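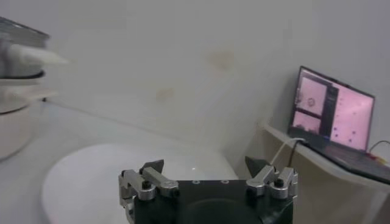 The white table and the wall with its two stains.

Two Stains and a Round Table

I bought a round table because of an article. The article claimed that round tables make people talk to each other, and I read it at one in the morning with a plate on my knees, so I was in no position to argue.

The old table was a rectangle and it had been with me through four apartments. One end was for eating and the other end was for mail. A rectangle is very forgiving that way. You can let the mail creep up for weeks before it reaches your elbow. A round table has no far end. Anything you put down on it is in front of somebody, and when you live alone that somebody is you.

It's white, too. I want it on record that I chose white. The man selling it (a retired dentist over in Windale, who kept patting the thing like a horse) asked if I had children or drank red wine, and I said no to the first one and changed the subject. He wanted 400 dollars and I gave him 400 dollars, having practiced a whole speech in the car about why I would be giving him less.

Getting it home took my brother-in-law's van and Dinesh, who was told it would be a small table. It's a large table. We rolled it up the walk on its edge, which worked beautifully until the slope, and there was a stretch of about four seconds when the table was in charge. My neighbor Rajitha watched all this from her porch and offered no help of any kind, though she did move her flowerpot.

So now the table is in, and it's bright and smooth and I'm fond of it. What I hadn't figured on was the wall.

The wall used to have a bookcase against it. The bookcase had to go so the table could fit, and once it was out I met two brownish stains I had never seen before. They're faint. One is fairly high up and the other is smaller, lower and off to the left. On a cloudy afternoon you could miss them. With a big white table in front of them, they might as well have their own lighting.

I have spent more time thinking about those stains than I spent choosing the table. The theories so far: coffee, from a previous tenant with a temper. A leak, although the ceiling looks fine and I've been up there with a flashlight twice. Tea, which was Dinesh's idea and is just coffee again. Rajitha came over to see them and said they'd been there since the last people, then wouldn't say another word about the last people.

I tried dish soap first. Then baking soda paste, left on for ten minutes and wiped off with a soft cloth, as recommended by everyone's aunt. Then one of those white erasing sponges, used very gently, and then used less gently. The stains took all of it well. The wall around them got a bit cleaner, so by any fair measure I made them worse.

The hardware store sold me a can of stain blocker and a can of paint in a shade the clerk called "close." I asked how close. He held the chip against the flake of wall I'd brought in an envelope, looked at it for a long time and said it would depend on the light. Both cans are in the hall closet. It's been there since the beginning of July, that pair, under the good umbrella. Every wall in that room is some kind of pale gray-white that got that way by aging, and I know exactly what happens if I paint two patches. I get two clean patches. Then I'm painting the wall, then the wall next to it, and by fall I'm pricing curtains.

Several people have suggested hanging a picture. I've thought about it, but the stains aren't level and they aren't the same height, so it would take either two small pictures hung by a drunk or one very big one. I don't own a very big picture. I own a calendar from the garage.

As for the talking, I had people over for dinner, 7 of us around it with two on folding chairs and one on the piano stool. The article was right, everyone talked to everyone. We talked for most of an hour about what was on the wall. Walid thought the top one was gravy, and I have to say that hadn't crossed my mind, and now I can't see it as anything else.

The mail is on the piano.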